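Assistant Collections Technician, Botanical Specimens
Talukder Herbarium, Wultham

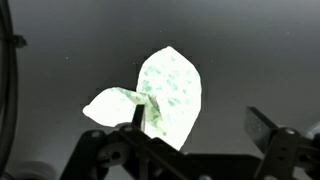 The Talukder Herbarium invites applications for the position of Assistant Collections Technician. The position is full time, is based at the Herbarium's building in Wultham, and is open to applicants at an early stage of their careers as well as to those with previous experience in a museum, library or archive. There are 2 openings. Both carry the same duties, the same pay and the same terms of employment, and a single application will be considered for both.

About the Herbarium

The Talukder Herbarium holds dried and pressed plants, seeds, bark samples, field notebooks and related papers. Its main purpose is to keep this material in good condition and to make it available for study. Botanists, teachers, land managers and students consult the collection in person and by loan throughout the year. The Herbarium also maintains a reading room, which is open to the public in the afternoons, and a small teaching collection that travels to schools in the Wultham area.

In recent years the Herbarium has received the collection formerly kept at Esivham. This material arrived in 996 boxes and had been stored for many years under mixed conditions. A portion of it has been unpacked, frozen to control insects and placed in temporary cabinets. The rest remains in its original boxes in the lower store. The two technicians appointed through this advertisement will spend most of their first year on the Esivham material, under the direction of the Collections Manager.

Duties

The technician will unpack, sort and assess incoming specimens; mount loose plants on archival sheets using paste, linen tape or thread as directed; repair torn folders and detached labels; and place fragments in paper packets attached to the sheet. Each specimen must be given an accession number and a record in Truseo, the Herbarium's collections database. Label text is to be entered as written, with the original spelling kept, and any reading that is in doubt must be marked as such in the notes field.

The technician will also prepare outgoing loans, check returned loans against the packing list, refile specimens in the main cabinets, and take part in the routine inspection of insect traps. Some filing is carried out from rolling ladders. Boxes in the lower store can weigh as much as 40 pounds, and lifting equipment is provided.

Technicians share in the supervision of the reading room on a rota. This involves greeting visitors, explaining the rules for handling specimens, and bringing material from the cabinets on request. On school visit mornings, a technician may be asked to set up and pack away the teaching collection.

Required qualifications

Applicants must have a high school diploma or the equivalent, together with either one year of paid or unpaid work in a collection of any kind or completed college coursework in botany, biology, conservation, library science or a related field. Applicants must be able to carry out fine, repetitive work with the hands for extended periods, to read a variety of handwriting with patience, and to follow written procedures closely. Accurate typing and ordinary familiarity with spreadsheets are expected.

Preferred qualifications

Preference may be given to applicants with experience in mounting herbarium specimens, working with a collections database, or handling fragile paper. Some knowledge of plant families and of botanical Latin is useful. A reading knowledge of French or German would help with parts of the Esivham notebooks, although it is not required. Previous use of Truseo is not expected, and training will be given to both technicians in their first weeks.

Hours and terms

The regular working day runs from 8:30 a.m. to 5:00 p.m., with a half hour for lunch. Weekend work is limited to occasional public events and is offset by time off during the following pay period. The appointment is for an initial term of 2 years and may be renewed subject to funding and satisfactory performance. The first three months are a trial period, at the end of which the technician and the Collections Manager will meet to review progress.

Pay is $900 per week before taxes. Benefits include health and dental coverage from the first day of employment, paid vacation and sick leave, a retirement plan with an employer contribution, and free parking behind the building. The Herbarium does not pay relocation costs for this position – applicants from outside the area should take this into account.

Health and safety

Some older specimens in the Esivham collection were treated with compounds of mercury or arsenic, as was common practice at the time. All staff who handle this material receive training before they begin and are supplied with gloves, lab coats and a ventilated work station. Food and drink are not permitted in the workrooms or stores. Applicants with allergies to dust, mold or dried plant material are encouraged to discuss these with the personnel office, in confidence, before accepting an offer.

The reading room, mounting room and main cabinets are on the ground floor and have step-free access. The lower store is reached by elevator. Applicants who need an adjustment at any stage of the hiring process, or in the work itself, should say so in their cover letter or contact the personnel office separately.

How to apply

Applications should consist of a cover letter of no more than two pages, a current résumé, and the names and contact details of two persons who are able to comment on the applicant's work. References will be contacted only for applicants who are invited to interview. The cover letter should describe the applicant's experience of careful manual work, which need not have been gained in a museum. Bookbinding, sewing, model making, dental laboratory work and similar trades are all regarded as relevant.

Materials may be submitted through the employment page of the Herbarium's website or delivered in a sealed envelope to the front desk, marked "Assistant Collections Technician." Applications must be received by 5:00 p.m. on the last working day of April. Incomplete applications will be held until that time, and missing items may be added up to the deadline.

Interviews will be held in Wultham in May. Each visit will last half a day and will include a conversation with the hiring panel, a tour of the workrooms, and a short practical exercise in which the applicant mounts a practice specimen and transcribes a handwritten label. All materials for the exercise will be supplied. Applicants who cannot travel may ask for the conversation to take place by video, in which case the practical exercise will be arranged separately before any offer is made.

All applicants will be notified of the outcome in writing. Résumés of applicants who are not selected will be kept for one year, unless the applicant asks that they be destroyed, and may be consulted if a further opening occurs during that time.

The Talukder Herbarium is an equal opportunity employer. All qualified applicants will receive consideration without regard to race, color, religion, sex, sexual orientation, gender identity, national origin, age, disability or veteran status. Offers of employment are conditional on proof of eligibility to work in the United States.

Questions concerning the duties of the position should be addressed to the Collections Manager. Questions concerning pay, benefits or the application process should be addressed to the personnel office, which is open from 9:00 a.m. to 4:00 p.m.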